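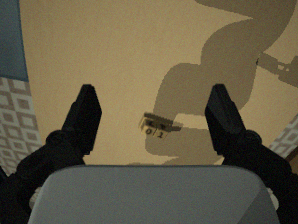

When the sorting arm came to our packing bench at Lirkusdale, most of us fretted about our jobs and hardly anyone thought about the bench itself, so my tips start there. Clear it properly, mugs and all, and leave only the piece being handled. A little block sitting between two open fingers is easy to keep an eye on, even with the arm's big shadow lying right across the table, and you'll soon learn to look at the block and let the shadow be. Sang Kim puts a lamp on the other side in the afternoons - lovely idea, do try it!
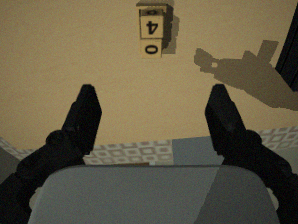
Do share out the turns at the screen as well. We change over after 18 trays, which saves everyone's eyes, and whoever comes off goes to hand-finishing for a while (my favourite bit, I must say). Keep a notebook by the kettle for anything odd the arm does, and write it down before your tea goes cold. Ihor Nazarenko reads ours through each morning and has changed the settings four times on the strength of it. Wipe the bench with a barely damp cloth at the end of the shift.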